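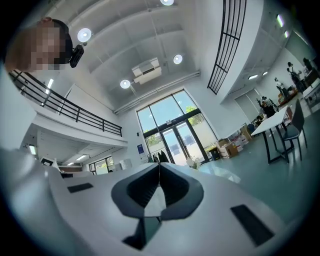 Gakine Leisure Centres: Customer Systems Support
Ticket reference: 896
Subject: Party room bookings accepted twice for the same session
Site: Zadport activity centre
Category: Online booking
Priority: High
Status: Resolved, monitoring

Initial report (Zadport front desk)

Two families arrived at the centre for a children's party in Room 3 at the same time. Both held a confirmation email bearing the correct room, the correct start time and a deposit receipt. The desk calendar showed one of the bookings only. The second family was moved to the café mezzanine and given a full session on the climbing frames, and the duty manager has already offered a refund of the deposit.

The desk asks that online booking for Room 3 be suspended until the fault is understood. Rooms 1 and 2 do not appear to be affected.

Support, 10.15 am

Online booking for Room 3 has been suspended. Customers who select the room will see a notice asking them to telephone the centre. Bookings already confirmed remain valid and should not be cancelled by the desk.

Please would the desk supply the following:
- both confirmation numbers
- the time at which each deposit was taken
- whether either booking was changed after it was made

Zadport front desk, 11.40 am

Both confirmation numbers have been sent by secure message. The first booking was made online in January and has not been altered. The second was originally made for Room 2 and was moved to Room 3 by telephone, the party having grown beyond the Room 2 limit. The member of staff who took the call used the "Change room" button on the Drideo booking screen, as set out in the desk handbook. No warning was displayed.

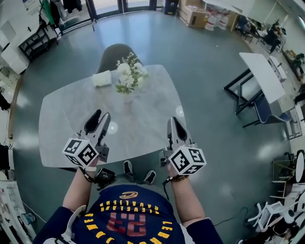
Support, 1.30 pm

The fault has been reproduced on the test system. When a booking is moved with "Change room", Drideo checks that the new room is large enough for the party but does not check whether it is free. The check for free rooms takes place only when a booking is first created. The moved booking is then saved behind the existing one, and the desk calendar, which can display a single entry for each session, shows whichever was made first.

Until further notice, staff at all sites are asked to follow this procedure:
1. Open the calendar for the room the customer wishes to move to and confirm that the session is free.
2. Create a new booking in that room.
3. Transfer the deposit from the old booking to the new one.
4. Cancel the old booking, selecting "No charge".

Steps 3 and 4 must be carried out in that order. If the old booking is cancelled first, the deposit is returned to the customer's card and has to be taken again.

Support, 3.05 pm

A search has been run across all sites for party bookings that were moved after being made. It returned 145 bookings, of which three clash with another party. Two are at Zadport and one is at Seixas. The details have been passed to both duty managers, who will telephone the families concerned.

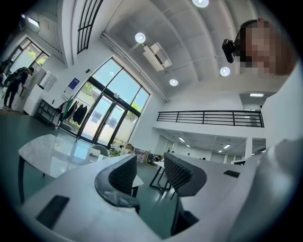 Seixas front desk: We have spoken to the family on our list and they are content to start an hour later. The calendar will not let us edit the hidden booking, however. It opens the other party's record each time we click on the session.

Support, 3.50 pm

The hidden booking cannot be opened from the calendar. Please use "Find booking" and enter the confirmation number in full, including the letters at the beginning. The start time may then be changed in the usual way. Do not use "Change room" on this record.

Seixas front desk, 4.10 pm

Start time changed and a new confirmation email sent. Both parties are now visible on the calendar.

Support, 4.45 pm

The supplier has provided a correction, which has been applied at all sites. "Change room" now refuses any move to a room that is already taken and displays the message "Session not available". Online booking for Room 3 at Zadport has been restored.

The temporary procedure is withdrawn. The desk handbook will be amended to show the new message. This ticket will remain open for monitoring until the Zadport duty manager confirms that both remaining families have been contacted.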